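# Working rules for a robot arm at the kitchen table

Last revised 10 February 2020 by Didier Moulin, Clallimholm workshop

These are the rules we keep for the table arm. They began as a sheet taped inside a cupboard door and have been typed up so that people using the kitchen at Panis can have the same ones. Most of them apply to any small arm that shares a table with food and crockery. Where your arm's manual is stricter, follow the manual.

## Before switching on

Clear the table of everything the job doesn't need. Knives, glasses and phones go on the worktop behind you. Leave only the pieces to be moved and the dish they are going to.

Wipe the top and dry it. A damp patch makes round fruit slide when the finger touches it, and the arm then closes on the place where the fruit used to be.

Check the floor fixing. Put a hand on the base and push. If it moves at all, tighten it before doing anything else. Do the same with the table. A table that has shifted by a finger's width is enough to spoil all the saved positions.

Mark the reach on the floor with tape. Ours is set at 1000 mm from the centre of the base, although the arm itself reaches less than that. The extra is for whatever it happens to be holding.

Find the stop button and press it once, then reset. Do this every morning and not only when you remember. At Marchal they had a button that had been unplugged for cleaning and left that way over a weekend.

## Speeds and loads

- With a person inside the tape: 25 mm per second. That is slow enough to be boring, and people will ask to raise it. Don't.
- With everyone outside the tape: up to 700 mm per second for moves in clear air.
- For the last part of any move down to the table, go back to the slow speed whoever is or isn't near.
- Nothing heavier than a full mug. Pans, kettles and jars of preserves are lifted by hand.
- No hot liquids and no blades, at any speed.

## Food and the gripper

Treat fingertip pads as you would a chopping board. Wash them in warm soapy water before the first job, rinse, and dry with a clean cloth. If you have been moving tools or packaging with the same pads, change them. We keep a food pair in a lidded tub with the date of first use on the lid.

Pads wear at the inner corner first. Run a thumbnail along the edge, and if it catches, throw the pad away. Small crumbs of rubber are hard to see and you don't want them on a plate.

Anything with a skin that gets peeled is a good first job: oranges, mandarins, bananas. Pears and plums bruise. A ripe pear should be picked up at the lowest grip force you can set, and if it slips, choose a firmer pear. Raising the force just marks the fruit, and the mark doesn't show until the next day.

Wash fruit before it goes on the table, and wash it again if it has rolled off.

## Setting the height

Table height is the setting people get wrong most often. Take it in the middle of each leaf, never on the join. On an extending table the leaves are seldom quite level with each other, and ours differ by the thickness of a bank card. Take one reading per leaf and save both.

Use a sheet of paper as the gauge. Lower the finger by hand control in small steps until the paper drags but doesn't tear, and call that zero. Then set the lowest working point a little above it.

Plates need their own height. The rim is higher than the well, and a finger sent down to table height over a rim will chip it. Give the arm a point well above the plate first, then straight down.

One sort of fruit and one plate is plenty for a beginner. Two pieces of fruit, with one of them already in the dish, is a fair second exercise, and the one we use on Ultoveck.

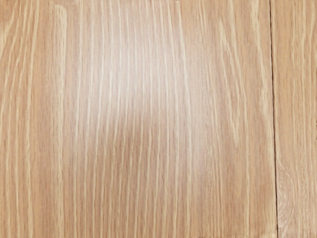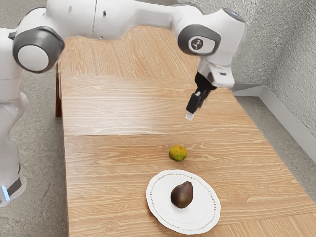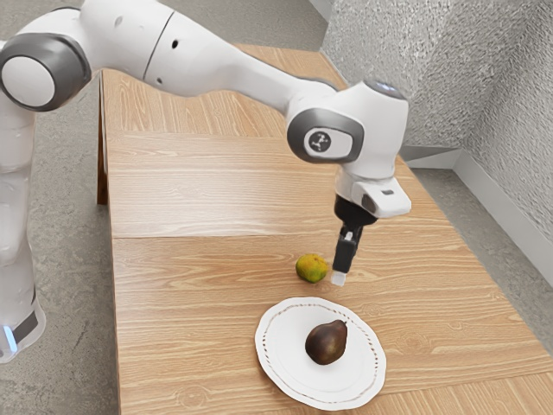 Keep the approach from above wherever you can. Sideways moves near the surface push things along, and a small round fruit will roll a long way on a smooth table.

Don't reach in to straighten a piece while the arm is paused. Paused is still powered. Press stop, move the fruit, step back over the tape, reset, and start again from the raised position.

## Looking after the table

Oil or wax only the parts the gripper doesn't work on. Wax gets on to the pads and they lose their grip. Scratches that run with the grain can be rubbed out with fine paper and left bare. Deep ones across the grain want filling.

Bright lamps reflected in a varnished top can confuse a camera. Move the lamp or fit a shade before you start altering the camera settings.

## Records

Keep a notebook by the stop button. Write down who used the arm, the speed, any stop that wasn't planned, and any pad change. Belts and joint covers are looked at every 4000 cycles, so note the counter at the end of each day as well. Pencil is fine. If two people disagree about whether something counts as an unplanned stop, write it in.

Spare pads are in the second drawer, left of the sink. Tell Didier when the last packet is opened.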